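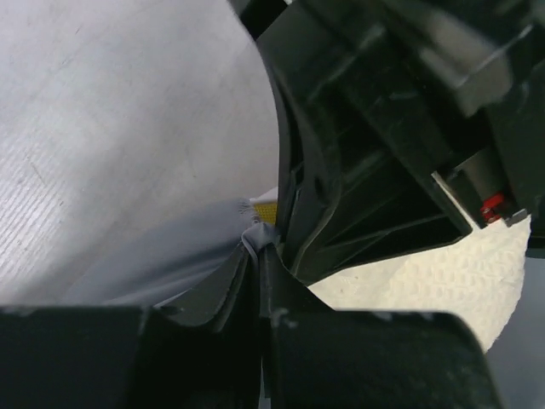
Tips for Recording Bedding and Soft Goods at Home

When I first started recording examples for the Delau project, out of my own spare room in Tenham, I thought soft things would be the easy part of the list. Nothing to break, nothing to spill! Well, I have since learned a good deal about fabric, and I'm passing it along for anyone setting up a station of their own this August.

Wash new cloths once before you use them, and skip the fabric softener. A cloth fresh from the store has stiff creases that are gone after one wash, and then your early recordings don't match your later ones. I keep a stack folded beside the table and swap in a fresh one when the last gets limp.

Pinch less than you think you need. With anything quilted or padded, bring the fingers down slowly, let them settle a moment into the fabric, and close on a small fold. A big greedy handful looks safer, but it drags the whole piece along with it (and sometimes the piece next door too). If a grab slips, keep going and try again in the same recording. The system learns a lot from a good recovery, and I threw away far too many of those in my first batch of 300. 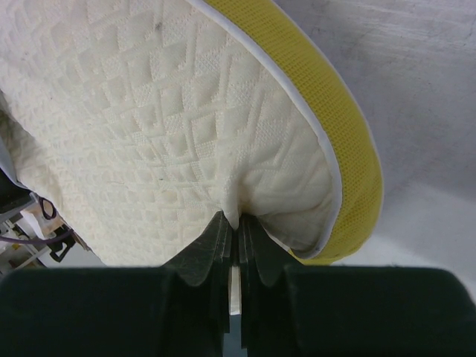 Saskia Pearce wrote in to say she does it the other way around: she stops at every slip, saves the recording under a separate label, and starts fresh, so that whoever trains the thing can decide later what to keep. She's up to 2,000 that way and swears her folders are tidier than her linen closet.

I'll grant her the tidy folders, and I've begun adding a label myself, though I still let the recording run. Whichever you choose, write it on a card and tape it up where you work. You will forget by suppertime.

Now, pillows and other thick pieces. Turn them a little between tries, a quarter turn or less, and slide them nearer or farther from you. I do 6 tries in one spot and then move on, otherwise my hands fall into a groove and every example comes out the same.

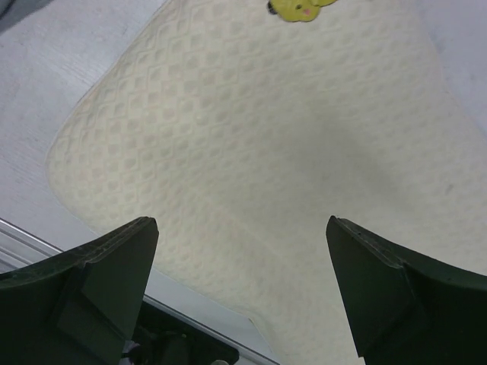
Plump the foam back up between tries, too, and give it 2 minutes to rest if you've been squeezing the same place. Run a lint roller over the cover while you wait, and wipe the finger pads with a barely damp rag, letting them dry before you start again.

Last of all, pull the curtains and work by lamplight if your window gets strong afternoon sun, then do another batch in the morning with the curtains open. Nikola Jakubowski has a longer page on lighting for the Flurnotstead stations, and most of it works just as well in a spare room.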